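Stop Reporting One Number for Simulated Grasping

By Marisa Cattaneo 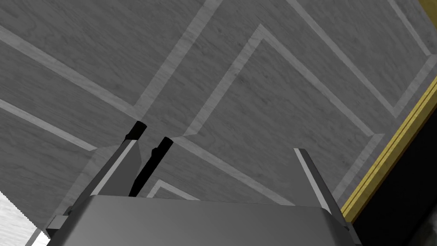
A success rate from simulation is cheap to produce, and I think our field has started to treat it as if it were expensive. Last spring my group trained a cabinet-opening policy called Drarudau. We ran 2154 simulated trials and got a figure we were proud of. Then Edmund Olszewski asked what the policy did when the view from the wrist was mostly paneling, tilted against the gripper, with gray grain and pale molding strips running across it at steep angles. We had no answer. Our score averaged those views in with all the easy ones.

So we split the results by viewpoint. Straight-on approaches did very well. Tilted ones did badly, and the policy often closed on a raised edge that wasn't a handle. None of this showed in the average.

The usual defense is that more trials fix the problem. They don't. If the next 2000 trials are drawn the same way as the first, you get a tighter estimate of the same blurry thing. Assunta Amato made this point to me years ago about real arms, and I should have listened then.

I would ask for two things in every paper. Report results by viewpoint, even if the table is ugly. And publish the renders from the worst group, not just the best – reviewers can learn a lot from a bad angle.

This costs a page or so. Some colleagues say it will make good methods look weak. Maybe it will, for a while. Drarudau looks weaker now than it did in March, and I trust the new table more than the old number.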